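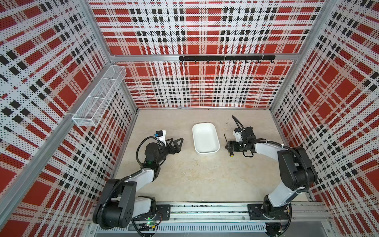

Red checks, white tray, and not a thing on the hooks.

Every August I get itchy feet, and every August I end up boring somebody with the story of my trip to Vadura, so this month it's your turn. I went to stay with my old flatmate Miłosz Dudek, who had moved out there for work and kept telling me how warm it was. Sunshine from breakfast to supper, he said. Bring a hat. I brought two hats, a pair of sandals and a very thin jumper for the plane.

It was foggy when I landed. I don't mean a bit of morning mist, I mean the sort of fog where you walk into bins. Miłosz met me off the airport bus and we went straight past his front door, twice, before he found it by the sound of next door's radio. Riku Sasaki was already there (he'd come in the night before on the slow train) and had made a huge pot of rice, which we ate with our coats on.

The plan was to take the ferry over to Skuritska the next morning, walk up to the old lighthouse and be back in time for dinner. There are 528 steps up to the lighthouse. I know this because there's a sign at the bottom, and I read it several times while the other two were tying their shoes. The crossing is meant to take 90 minutes. Ours took most of the morning, with the horn going the entire way and a lady beside me calmly peeling oranges and handing the bits round to anyone who looked green. I had four.

We did climb the steps! We saw nothing at all from the top. Riku took a photo of me pointing proudly at a wall of grey, and it's been on my mum's fridge ever since.

The best bit was afterwards. The last boat was cancelled, so we knocked at a guest house called Jasińska, where the landlady had one room left with three beds and a dog in it. The dog was called Remus and he had no plans to move. She charged us 14 each in the local money, soup included — beetroot, with a boiled egg in it — and we played cards with her until well past midnight. I lost every hand.

The sun came out on my last day, just as I was getting on the bus to the airport. Miłosz waved me off in a T-shirt. I'm hoping to go back next spring, and if any of you have been over that way, do write in and tell me what the view from the lighthouse is like.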